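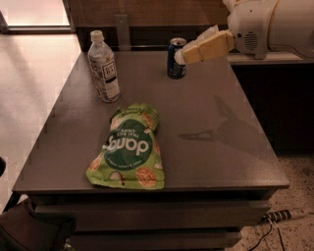
Photo: C. Rowbotham

Skarnberg Users Board > Finishes and Coatings > Low cabinet top, 2K matte vs hardwax

rowbotham_c
Original poster

Refinishing the top of a low two-drawer cabinet in dark grey. The old coating had gone patchy near the front edge, so I've taken it back to 240 grit. Two candidates:

1. Araden 2K waterborne matte, 20 gloss units on the data sheet.
2. Cherkaoui hardwax oil, grey pigmented.

The cabinet lives in a break area. Typical load is drinks and snack bags, so condensation rings and salt are the main concerns. Colour match to the drawer fronts matters less. Has anyone run either one past a year?

Cyril Rowbotham

ditport_dan
Reply 1

2K. Waterborne with hardener has the crosslink density you need for standing water. Hardwax on a horizontal surface needs a maintenance coat every 14 months or so in my shop, sooner if people wipe it down with spray cleaner.

mattecoat
Reply 2

Disagree. 20 GU in a dark colour burnishes. Every spot where somebody slides a can will come up shiny within a few months and you can't spot repair it. You sand the whole panel and start again. Hardwax you rub out locally and it's done before lunch.

ditport_dan
Reply 3

Burnishing depends on the matting agent. Silica-heavy products do it, wax-modified ones much less. What's in the Araden?

rowbotham_c
Reply 4

The data sheet says "micronized wax and silica", no proportions. Rub resistance is given as 2,000 cycles, with no mention of the load or the pad.

mattecoat
Reply 5

Then the figure is useless. Without the load you can't compare it with anything.

Also check your recoat window. It's up to 62 hours on the older Ditport version of the same resin. Past that you have to abrade between coats. 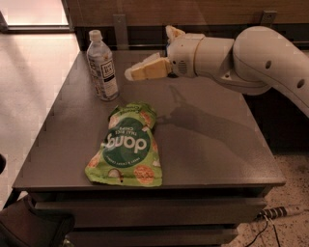

Test panel procedure (rowbotham_c, reply 6)

Fair point on the rub figure. I'll make up two offcuts, same primer, and leave them flat for seven days before testing.

Water: wet glass, overnight, uncovered.
Salt: crushed chips under a damp cloth, four hours.
Burnish: base of an aluminum can, fixed weight on top, same stroke length on both.
Cleaner: whatever the cleaning crew uses, undiluted.

Will post readings at 60 and 85 degrees.

lowsheen_kev
Reply 7

Read at 85 only. The 60 head tells you very little at that sheen level.

ditport_dan
Reply 8

Take both. It costs you nothing and 60 is what the data sheet quotes. And seven days is short for a full cure if the shop is cool. I'd wait until June.

mattecoat
Reply 9

Still say hardwax.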